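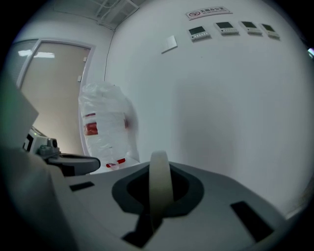 Green indicator light on a white and gray device, seen past a gripper.

Search the notes
Go

Week 6 handout: What a third single is for
Huguette McKinnon
Thu 22 May
3 min read

Okay, picking up where we ran out of time. I had just played you the first twenty seconds of the Voketti single and half the room pulled a face, so let's talk about the face.

Voketti's first two singles work almost the same way. Bright synths, a shouted hook, a chorus that lands before the first minute is over. By the third one, listeners think they know the group, and the label has to decide how much of that to keep. Voketti's people kept the outfits and threw out the chorus (there's a chant where it should be, and I'll admit I like it more every time I hear it!).

Three terms I'd like you using in your papers:

Concept: the whole package of look, sound and story for one release. A group can change concept without changing its sound much, so say which one you mean.

Drop chorus: the vocals fall away and the instrumental takes over as the hook. Listen for what the singers do while it happens. In Sulcombe's "Paper Boat" they hum, and the hum is the part everyone goes home singing.

Line distribution: who sings how much. Please time it with a clock, don't guess. In "Paper Boat" the lead vocalist gets 13 lines and the youngest member gets one, and it's the best line in the song, so the raw number only tells you so much.

Back to Voketti. I think the verses are too crowded. Every member gets a bar, then a bar goes to a rap, and by the pre-chorus I've lost track of the tune. Compare Irero's third single, where two voices carry the whole first verse and the others come in under them one at a time. Same tempo, or close enough that you could mix one into the other, and it feels twice as roomy.

A few of you asked about Fairclough, the solo record I keep bringing up. It's on the listening list for November and I promise we'll get there. Skip it for now, it has no singles at all and it'll only muddle things.

For next time: pick one third single by any group you like (yes, your favorite is fine) and write 300 words on one choice the producers made. One! Last term I got papers covering the video, the choreography, the album sleeve and somebody's haircut, and I was none the wiser about the song. Start from a moment you can give me a timestamp for.

Drop papers in the tray outside room 2106. If the tray's full, slide yours under the door. Bring headphones on the day, the speakers are still buzzing on the left side.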